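Visit notes, Prekwood carpet mill open day, 2022-10-18

I went to Prekwood with a low opinion of open days and a fairly specific question. We have to replace the flooring on two levels of our office before next summer, the quotes we've had are all over the place, and every salesperson I've talked to says carpet tile will last as long as we need it to. I wanted to see who makes the stuff and hear what they say when you push a little.

The mill is a long drive out, past the outlet stores and then past anything at all. Parking was easy. Sign-in was slow. You got a badge, a pair of foam earplugs, and a tote bag with a sample card in it, and then you stood in a hallway for half an hour while they waited for a bus that had missed its turn. The coffee was free and tasted like it.

Leif Hovland gave the opening talk. He has run the plant for years and he's a decent speaker, but the talk was mostly a history of the company with old black-and-white slides, and I could have used less of the founder's truck and more about what goes into the backing. He said the mill had switched to recycled yarn for "most lines." I asked which lines. He said it was in the handout. The handout said "most lines."

The tour itself was better. They split us into groups by badge color and walked us through in the order the product moves: yarn storage, tufting, backing, curing, cutting, packing. The tufting hall is worth the trip if you've never been inside one. Row after row of needles push the yarn through the base cloth, and the noise gets into your teeth even with the earplugs in. Our guide, Mieczysław Górecki, had to shout, and then he gave up on shouting and pointed. He clearly knew the machines and clearly didn't care for the script he'd been given, and once we were out in the corridor he dropped it. He told us the cheap lines and the expensive lines run on the same equipment, and that the difference is how much yarn goes in and how tightly it's packed. I believed him more than anything I read on the walls.

Backing and curing smelled bad. There were fans going and the doors were open, and it still smelled bad. Someone asked if the smell stays in the product and was told it clears in a few days. I've sat in newly carpeted rooms, and I would put it at longer than that.

After the cutting line, where the sheets are stamped into tiles and the scrap drops onto a belt, they took us to the showroom wing. They had laid the low-pile grays in there, the fine-streaked ones with the staggered blocks that every office seems to have now. The pitch for this pattern is that it hides everything: seams, traffic lanes, stains, a replaced tile that doesn't quite match its neighbors. I think that part is true. A mix of light, mid and near-white gray gives your eye nothing to settle on. Whether I want to look at it for ten years is a separate matter.

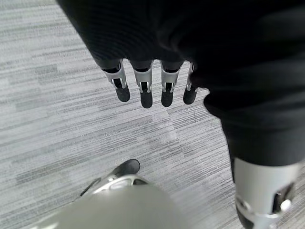 Eirlys Beddoe disagreed with me on this over lunch, and fairly strongly. Her view was that people complain about gray tile until they've lived with a solid color, and then they find out that a solid color shows every crumb and every chair leg. She put a plain dark blue into a building once and was still hearing about it when she left. In her opinion a boring floor is one that's doing its job, and I was shopping for the wrong thing.

I'll give her the crumbs. I still think the near-white blocks are a risk by a street door in winter, and when I put that to the showroom staff I was told to buy better entry mats. They sell entry mats.

Lunch was sandwiches, by the way, and there weren't enough of the ones without meat.

The afternoon session was called "The Real Cost of a Floor," and it's the part I had come for. Nikola Michalski ran it. The numbers were presented as cost per year over the life of the product, which makes the top line look very good if you accept the life they give it. I asked where the life figure came from. A wear test, in a drum, with a weighted ball. I asked if they had ever gone back to a real building and checked. There was a pause, and then I heard about one site, an insurance office, where the tiles had been down a long time and "looked great." One site isn't much to go on.

To be fair to Michalski, the section on attic stock was useful. The advice was to buy your spare tiles from the same dye lot on day one and store them flat – not on end, which is how ours are stored now – and to swap a few into the busy spots early so they age along with the rest. I haven't heard that from any of our dealers.

The take-back program got one slide. You can return old tile for recycling, but you pay the freight, and there's a minimum load of 400 square yards. We'd be under that on either level alone. I asked if loads could be pooled with another customer and was told to email.

Would I go again? No, once is enough. Would I send someone who is about to sign a large flooring order? Yes, for the tufting hall and for Górecki, and they should skip the opening talk. Bring real ear protection, and eat before you get there.

I've emailed about the pooled loads and asked again for the list of recycled lines.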